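Rumville Tile and Floor Coatings: Frequently Asked Questions

Technical answers for homeowners and small contractors. Revised Thursday, January 20, 2022.

Which product goes on which floor?

Damwood is a two-part epoxy for bare concrete in basements, utility rooms and garages. Sutcliffe is a cement-based tile grout for joints in floors and walls. Wedwood is a penetrating sealer for unglazed tile and bare concrete. Wedwood does not form a film and should not be applied over Damwood.

Can I coat up to a tiled wall?

Yes. Leave the bottom joint open and fill it with flexible sealant after the coating has cured. Grout in that joint will crack, as the wall and the floor move separately. Tape the lowest course of tile before rolling and pull the tape while the coating is still soft.

How dry does the slab have to be?

Tape a square of clear plastic sheet to the concrete on all four sides and leave it overnight. Moisture under the sheet, or a darker patch of concrete, means the slab is not ready. A dry result is only a first check. Slabs below grade need a proper moisture test, and the supplier of the test kit will give the reading method.

Can two colors meet in the same room?

They can. Apply the lighter color first, let it cure, tape the line, and seal the tape edge with a thin pass of the first color. Then apply the darker color. Dark reds need a second full coat over gray, or the gray will show through at the roller laps.

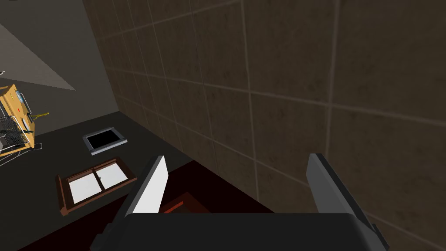

How much Damwood do I need?

One kit covers 360 square feet in one coat on smooth, sound concrete. Broom-finished concrete takes more. Measure the room, subtract fixed cabinets and plinths, and round up to whole kits. Do not split a kit. The two parts are matched by volume and cannot be measured out reliably with household tools.

How long can I work with a mixed batch?

Work time is 20 minutes at normal room temperature and less in a warm room. Pour the full batch onto the floor in a ribbon as soon as it is mixed. Material left in the pail heats up and sets early. Do not thin a batch that has started to thicken.

Why did my bright color come out uneven?

Orange and yellow pigments hide less than gray or brown. On a large open area the eye picks up small differences in film thickness, mostly along the line where one roller pass meets the next. Use a tinted primer close to the final color. Keep a wet edge, and finish every section with light passes in one direction. If a paler walkway crosses the room, set it out first with a chalk line from fixed points at both ends.
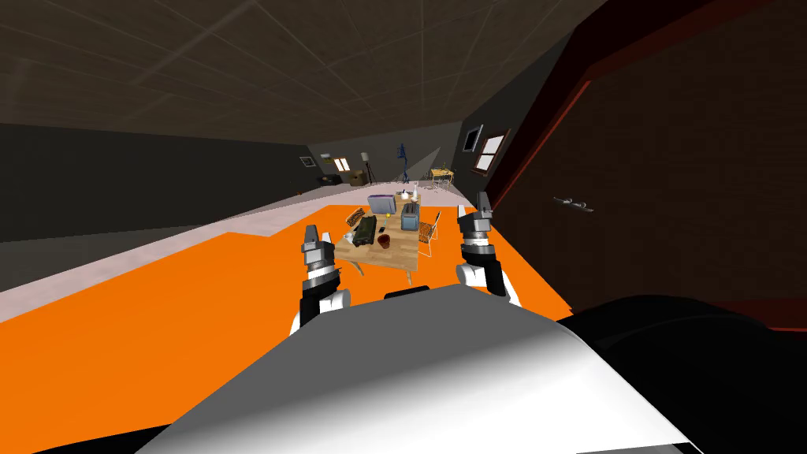

Touching up single spots rarely works with these colors. Sand the whole section between two natural breaks, such as a doorway and a joint, remove the dust with a vacuum and a damp cloth, and recoat the section in full.

Can I use Sutcliffe grout outdoors?

Only in covered areas. It is not rated for standing water or repeated freezing.

The product number on my pail has changed. Is it the same coating?

Pails marked 491 contain the current Damwood formula. Older stock can be used on the same job, but put the two in separate rooms. The gloss level differs slightly.

How do I clean a coated floor?

Sweep, then mop with a neutral cleaner and plain water. Avoid vinegar, citrus cleaners and wax. Tire marks come off with a nylon brush and the same neutral cleaner.

Comments (2)

Nokuthula Oosthuizen
Does the tinted primer need its own moisture check, or does the plastic sheet test on the bare slab cover both? My basement passed in May but I have not coated it yet.

Smaranda Pană
I would run the test again. Mine passed in one season and failed in the next. Also, pull the tape earlier than you think. I left it on overnight along the tile and had to cut it out with a utility knife.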